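Der Umzugskarton als Dauergast

Wer mit der Inhaberin von Wogan spricht, einem kleinen Betrieb für Haushaltsauflösungen und Umzüge, bekommt zuerst eine Warnung. »Sie wollen bestimmt hören, dass Ausmisten glücklich macht. Das kann ich Ihnen nicht liefern.« Seit elf Jahren räumt sie mit ihrem Team Wohnungen, zuletzt viele in der Siedlung Urura. Von den Ratgebern, die ihre Kunden auf dem Nachttisch liegen haben, hält sie wenig.

Besonders misstraut sie festen Zahlen. Der Onlinekurs Genby verspricht eine geordnete Wohnung in 39 Tagen, die App Trundorard setzt auf acht Minuten am Abend. »Acht Minuten, wofür denn? In acht Minuten habe ich eine Schublade ausgekippt. Eingeräumt ist sie dann noch nicht.« Eine Kundin habe 75 Euro für den Kurs bezahlt und danach doch bei Wogan angerufen. Ob der Kurs schuld war, will sie offenlassen – die Kundin habe nur die erste Lektion angesehen.

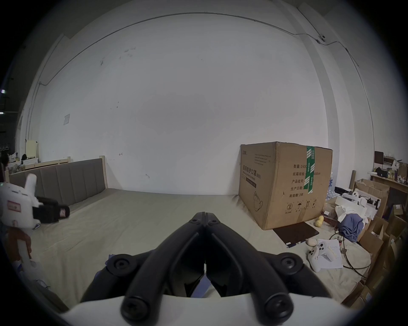
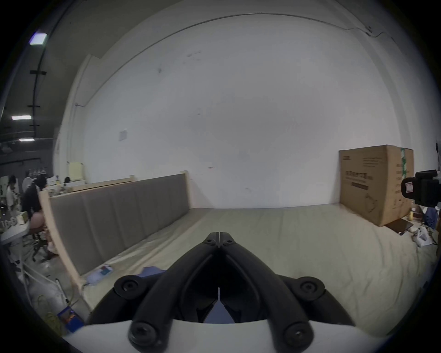
Was sie ärgert, ist die Vorstellung, ein Zimmer sei fertig, sobald die großen Möbel stehen. »Das Schlafzimmer kommt immer zuletzt dran, und dann reicht angeblich die Matratze.« Ein niedriges Bett mit beigem Laken, dahinter an der weißen Wand ein großer Karton, in dem laut Aufdruck einmal Schutzmasken verpackt waren: So könne es wochenlang bleiben, ohne dass es jemanden störe. Den Rat, jeden Karton nach einem Monat ungeöffnet wegzugeben, findet sie trotzdem fahrlässig. »Da liegt dann die Geburtsurkunde drin. Oder der Mietvertrag. Ich habe beides schon aus dem Altpapier gezogen.«

Auf die Frage, ob sie selbst nach einem System arbeite, winkt sie ab. Beschriften, ja, und zwar auf zwei Seiten. Den alten Aufdruck durchstreichen. Papiere nie zusammen mit Geschirr. Mehr falle ihr nicht ein, und mehr würde sie auch keinem glauben. Dass leere Flächen den Kopf frei machen, hält sie für eine Behauptung der Möbelhäuser. »Manche Leute schlafen zwischen Bücherstapeln hervorragend. Warum soll ich denen das ausreden?«

Bleibt die Frage, ob sie damit nicht gegen das eigene Geschäft redet. Sie überlegt kurz. Im März habe sie einem Ehepaar von der Entrümpelung des Kellers abgeraten, die beiden wollten eigentlich nur ein Regal. »Das haben sie dann woanders gekauft. An dem Auftrag habe ich nichts verdient.« Für den Herbst haben sie sich wieder gemeldet, diesmal wegen der Garage.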